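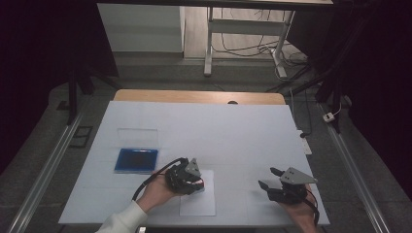 The Kiltix Communion Tray Set is made for churches that pass the cup from row to row, and for the people who get there before everyone else to fill it. We have set it up on a good many tables by now, some in sanctuaries and a lot more in kitchens and side rooms. A light wooden table with something big and white laid over it, and just the pale rounded edge of the wood showing along the far side, is still our favorite kind of spot for getting ready. You can see a drip right away on white, and you can wipe it up before the trays go out.

Kiltix Communion Tray Set
Sold by Drokance Church Supply
Finish: brushed silver tone or warm brass tone

We started carrying this set after years of selling the old pressed trays, which did their job but rattled. If you have ever sat through a quiet prayer while a stack of trays made its way down the side aisle, you know the sound we mean. The Kiltix trays have a soft ring set into the underside, so each one settles onto the one below it with hardly a whisper. It is a small thing, and it is the thing customers write to us about most – that and the handles, which are wide enough for an older hand to hold with confidence.

Each tray takes standard disposable cups, and it will also take most glass ones. The holes have a slightly rounded lip, so the cups lift out easily and don't need to be tugged. In the middle is a shallow well. Some churches use it for gluten-free wafers, some put grape juice cups there to keep them apart from the wine, and some just leave it as it is.

What comes in the box

6 stacking trays
One base
One lid with a plain cross on top
One bread plate in the same finish
A box of 600 disposable cups
A soft cloth for polishing

The full set is a comfortable fit for a congregation of around 300. If your church is smaller, please don't feel you have to buy all of it. Every piece is sold separately as well, and two trays with a base and a lid make a lovely little set for a chapel, a nursing home service or a home group. If your church is larger, extra trays can be added at any time and they will stack with the ones you already own.

Caring for your trays

Warm water, a drop of dish soap and a soft towel will take care of nearly everything. Rinse the trays the same day if you can. Grape juice is sweet and sticky and gets harder to shift the longer it sits, particularly around the lip of the holes. Please keep them out of the dishwasher, which will dull the brass tone over time and loosen the ring underneath. If a ring does come loose, write to us and we will mail you a new one with a little card that shows how to press it in.

For storage, stack the trays on the base with the lid on and put the whole thing somewhere dry. We do sell a padded carrying bag, the Flarkarmont, with a stiff bottom and a zipper that goes most of the way around. It was made with church plants and outdoor services in mind, where the trays ride in the back of a car every week, and it holds the full set plus the bread plate. The bag comes in navy or charcoal.

Engraving

Many of our orders are gifts given in memory of someone, and we take that seriously. A name and a short line of Scripture can be engraved on the lid or on the rim of the bread plate. You will get a proof by email first, and we won't begin until you have written back to say it is right. Please check the spelling of the name with the family – it is worth the extra phone call. Engraved pieces can't be returned unless the mistake is ours.

Guarantee

The metal parts are covered for 10 years against cracks, peeling and bent handles. Cups, cloths and bags are not covered, but do tell us if something arrives damaged and we will replace it.

Goes well with

Upadhyay Bread Basket, handwoven, with linen liner
Flarkarmont Carrying Bag, navy or charcoal
Kiltix Cup Filler, squeeze bottle style
Refill cups, by the box

Prices and stock on this page last checked Mar 23, 2021. Orders for World Communion season are best placed by early September, especially if you would like engraving.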